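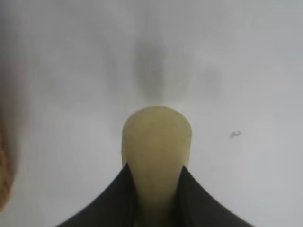
Vista desde la muñeca, punta del dedo sobre la mesa. Adjunto 1 del ticket 505.

Hola otra vez, soy Tolera Demissie, del club de robótica. Reabro el ticket porque el brazo sigue haciendo de las suyas y ya no sé si es cosa nuestra o del controlador Peltonar (yo apuesto por el controlador, pero también aposté por el cable y perdí).

El síntoma: mandamos la pinza a la posición de recogida y se queda corta hacia la izquierda. Unas veces poco, otras lo bastante para que el dedo toque el borde de la cesta y el programa salte con el error 95, "par excedido". Lo peor es que no pasa siempre. Ayer hicimos una tanda entera sin un solo fallo, apagamos para comer y, al volver, vuelta a empezar.

Lo que llevamos probado:

Cambiar el cable del encoder de la muñeca. Nada, igual.

Volver al firmware anterior. Peor todavía, porque además perdimos los límites de velocidad y menudo susto nos llevamos.

Recalibrar con la plantilla de Jinness. Aquí sí hubo mejora, pero duró hasta el siguiente reinicio.

Leer el offset del eje 4 antes y después de apagar. Esto se le ocurrió a Fatemeh Talebi y creo que es la pista buena: antes de apagar marca 2,384 y al arrancar sale cero. ¡Cero! O sea, que el valor no se guarda, o se guarda y algo lo pisa al arrancar.

Con eso en la mano, escribimos el offset desde la consola y repetimos la recogida con la cesta girada en diagonal, que es la postura que más guerra nos da. Os pego también la vista de esa prueba.

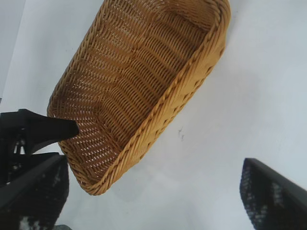
¿Hay que recalibrar todos los ejes cada vez que se cambia la punta de un dedo?
Basta con rehacer el punto central de la herramienta; los ejes solo se recalibran si se ha desmontado un motor o un encoder.

Eso último lo saqué del manual de Boersma y lo dejo aquí porque en el club lo hacíamos todo entero cada vez (una tarde perdida, para que os hagáis una idea).

De momento hemos metido el offset en el script de arranque, que es un parche feo pero nos deja seguir practicando para la Copa Loluslow de abril. Lo que necesito saber es si la memoria del controlador tiene algún bloqueo de escritura que se nos haya quedado puesto, y dónde se quita. El registro completo lo puede subir Fatemeh, que tiene la contraseña del portátil del taller.

Estado: abierto, a la espera de respuesta de soporte.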